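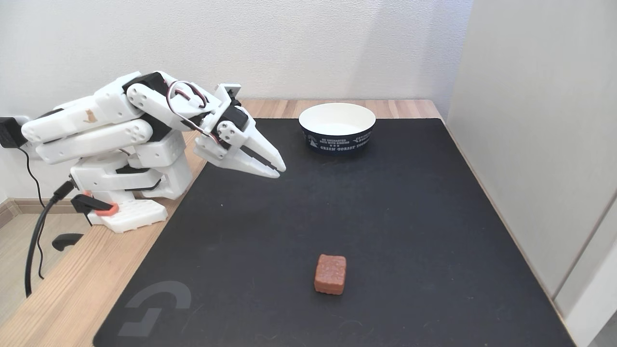
Ticket 742
Site: Hesstead office, second floor
Category: Network / printing
Status: Resolved

Reported problem
Print jobs sent to the Flilia printer in room 8 sit in the queue and never come out. The printer shows Ready. Copying and scanning to USB both work. Started Friday morning. Two laptops affected at first, then everyone on the floor.

Log

9:10 Restarted the print spooler on the first laptop and cleared the queue. Sent a test page. Job went to "Printing" and stayed there.

9:25 Pinged the printer at the address on the label. Replies came back normally, so assumed the network side was fine. This turned out to be wrong, see below.

9:40 Removed the printer and added it again with the current driver. No change. Tried the generic driver as well. No change.

10:05 Printed the configuration page from the front panel. The address on the page does not match the label. The printer has picked up a new one, and something else is answering on the old one.

10:20 Checked the lease table on the router. The old address now belongs to a desk phone in the Brosbridge meeting room. The phone answers ping but ignores print traffic.

10:30 Looked for the address reservation. It is missing. The router was reset to the last saved settings on Thursday night and that backup was made before the reservation was added.

10:45 Added the reservation again using the hardware address from the configuration page. Restarted the phone, then the printer – in that order, so the old address was free. Printer came back on the right address.

10:55 Test page printed from both laptops. A 323-page job from accounts that had been stuck in the queue also started. Canceled at their request, they had already printed it downstairs.

Follow-up
Saved a fresh router backup and deleted the old one. Steinarsdóttir (phone supplier) told that the handset was restarted – no action needed from them. Label on the printer is correct and can stay.

Still open: the tray 2 paper size warning. Moved to its own ticket.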